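Rindholm Bathroom Words -- a small glossary dataset

Version 2, 3 May 2023
Maintained by Arnel Marquez

What is in it

Rindholm is a list of words and short phrases that people use for the things in a bathroom, collected from house adverts, repair requests and shop leaflets in British English. It has 2,000 entries. Each entry gives the word as it was written, the standard name we have chosen for it, and one sentence where it was found.

I started the list when I was translating repair requests for the housing office in Tedgate. One tenant writes "basin", another writes "sink", a third writes "the washing bowl thing", and all of them want the same tap repaired. The dictionary did not help me much, so I began to keep my own notes.

Files

entries.csv -- the main table, one row for each entry
names.csv -- the 54 standard names, with a short meaning for each
sources.txt -- where the sentences come from, by group and not by person
changes.txt -- what is different from the first version

The columns in entries.csv are: id, written_form, standard_name, sentence, source_group, checked. The files are saved as UTF-8, and the separator is a comma. Sentences with a comma inside are in double quotes. If your spreadsheet shows strange signs in place of the pound sign, please choose the encoding by hand when you open the file.

How the entries were checked

Two readers looked at every entry, one from Tedgate and one from Civport. When they did not agree, the entry has "no" in the column checked. There are 200 of these. I did not remove them, as they are often the most interesting ones. "Vanity" is a good case: for one reader it was the cupboard, and for the other it was the cupboard together with the basin.

Spelling mistakes in the column written_form are kept as they were. Please do not correct them and send them back to me -- they are part of the data. Mistakes in standard_name are a different matter, and I am glad to hear of them.

Names and addresses were taken out of the sentences before the readers saw them. Where a sentence made no sense without the name, I left the whole entry out.

Notes on some standard names

1. Basin. Used for every fixed bowl for washing hands, also when the source says "sink". The word "sink" as a standard name is kept for kitchens and utility rooms.

2. Pedestal basin. A basin that stands on a column. Use it only when the column is mentioned or shown. The toilet has its own name, also when the two are close together as in this small bathroom.
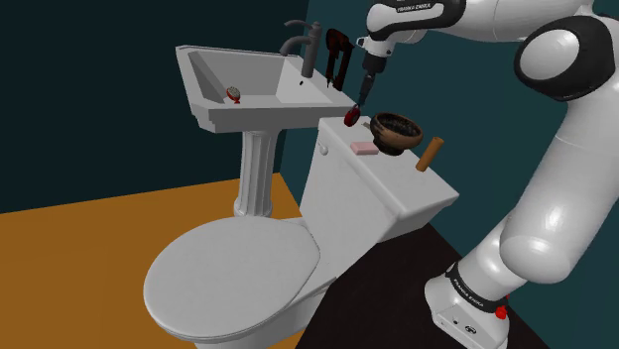
3. Cistern. The tank of the toilet. "Tank" alone is in the list too, but in older houses it can mean the water tank in the loft, so read the sentence before you decide.

4. Waste. The outlet at the bottom of a basin or bath. Many tenants write "plughole", and this is mapped to the same name.

Known problems

The shop leaflets come mostly from one seller, Mansour, and their way of naming showers is over-represented. Words from Scotland and Northern Ireland are few. The list should not be used to decide what is correct English.

Terms of use

You may copy, change and share the files, also for paid work, if you name Rindholm and the version number. Corrections can be sent with the form on the project page. Please give the id of the entry and not only the word, because many words appear more than once.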